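Cup rules change at Feltholm library

Hot drinks will stay on the menu at the Feltholm library's reading room, but from September they will have to be kept to the two white tables nearest the entrance.

The change follows a run of complaints over the winter about coffee and tea on the long desks, where the local history maps are laid out. Seven maps were sent away for cleaning and two have not come back yet.

"People put a paper cup down next to a map and forget about it," said branch manager Uchenna Ogundipe. "A few drops on a tabletop can be wiped up. On old paper the colour goes straight in."
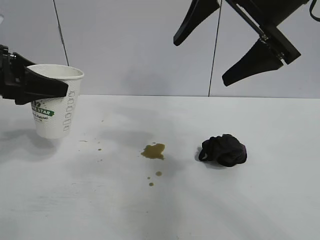 Cloths and a spray bottle will be left at both tables, and visitors are asked to clean up their own spills before they dry. Takeaway cups are still allowed, with or without lids. Bins for them have been moved from the foyer to the wall beside the tables.

Olanrewaju Okafor, who runs the Tamuno coffee cart outside, said he had offered lids to all library customers since the complaints began. He would also take 50 cents off for anyone who brings a mug.

Some regulars would have liked a full ban. Ogundipe said the library had looked at that and decided against it, as many older visitors stay for the whole morning and the nearest café is in Skistham.

Water bottles with a screw top can still be taken anywhere in the building. The reading room opens at 11 am.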